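Grudix Metal Storage Box, rectangular, no lid
Review written July 9, 2019
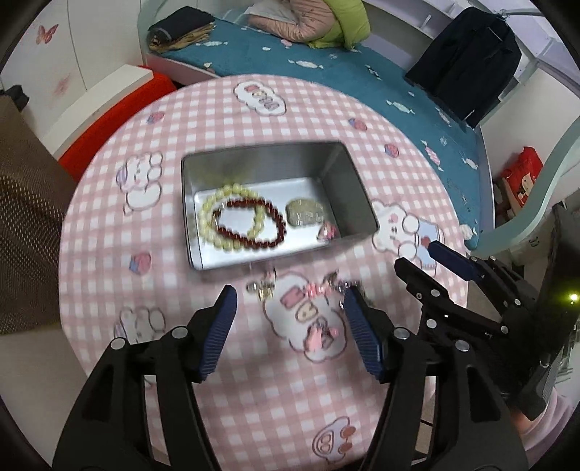 I bought this box for my bracelets and hair things, which for many years lived in a drawer together with pens and old keys. I have a small bedroom and one round table, so everything I put on the table must be easy to move when I want to drink my tea there. I use the box for eight months already, from November, and I think now I can say something useful about it.

First the good side. The walls are tall, and this was the reason I chose Grudix and did not take the Plondard tray, which is very pretty but so low that beads roll over the side when I carry it. With the Grudix I can take the whole box in one hand and nothing falls. The corners are rounded inside, so small things do not get stuck there and I can wipe it with a cloth in one move. The floor is bright, and this helps me more than I expected. My dark red bracelet was always difficult to find in the drawer in the evening, and on the silvery floor I see it at once, also the pale yellow-green one with the big beads.

Now the things I like less. The box has no divisions. If you put in two bracelets and a few trinkets it is fine, but if you put in everything, the bracelets lie over each other and the small clips go under them. I still sort my clips on the tablecloth first and then decide what goes back. Lenz sells fabric inserts, and I tried one with 2 pockets, but it was too short for this box and moved around. Maybe a bigger one fits, I did not try.

The second thing is the noise. Glass and metal pieces make quite a loud sound when you drop them on the floor of the box. I share a wall with a light sleeper, so in the morning I put things in slowly. A piece of felt would solve it, but then I would lose the bright floor.

The third is scratches. After the first weeks I found some thin lines on the floor of mine, from a clip with a sharp end I think. They are visible only from close, and they do not disturb me. If you want it to stay like new, keep the metal accessories in some other place.

About the price: I paid 17 dollars in the Tunia shop, and delivery was included. For one simple box without lid it is not cheap. My old plastic one cost much less, but it cracked in a corner after one winter, and this one has still its good shape.

I would buy it again for bracelets and bigger ornaments. For earrings and other very small pieces I would look for something with divisions. Four stars from five.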